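Wastlow: crease-aware grasp proposals for two arms

README, February release
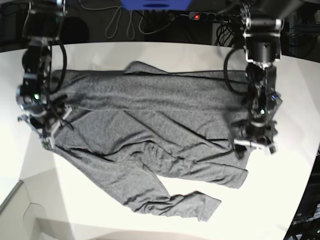 Wastlow looks at a crumpled garment and tells a pair of arms where to pinch. It is the perception and planning half of the Masemgate laundry stack; the control half lives in the Tierney repo and has its own README, with its own grievances. Most of the work goes into telling a fold from an edge. On a gray shirt lying wrinkled on a white table, the long diagonal creases throw darker grooves that early versions cheerfully labeled as hems, and a cuff poking out toward the near side got treated as a separate, very small garment. The current model asks for agreement between the crease map and the cloth/table mask before it proposes anything. It now proposes fewer things, and we like it better.

What's in the box

wastlow/perceive: cloth mask, crease map, cuff and collar candidates
wastlow/plan: pairs of grasp points, ranked, with an arm assigned to each
wastlow/replay: steps through a recorded episode and draws the proposals over it
configs/: one file you should edit and several you will edit anyway

Data

The release has 3,327 episodes. Of these, 1,000 are held out for testing and 786 carry hand-drawn crease labels. Fionnuala Ó Dubhghaill wrote the labeling guide and settles arguments about what counts as a wrinkle. Her rulings are final and occasionally reversed.

Running it

Install with pip, start the Tierney server, then:

wastlow plan --config configs/table.yaml

If the planner hangs at "waiting for joint state", Tierney isn't running. If Tierney says it is running, restart it.

Known problems

Left and right mean the robot's left and right. The replay viewer faces the other way. Both are documented, and we still get it wrong.

White shirts on a white table: no.

Cables near the wrists sometimes enter the cloth mask as drawstrings. Set mask.ignore_thin to true unless you are folding hoodies.

The Vastinik exporter drops timestamps after frame 673. Patch welcome.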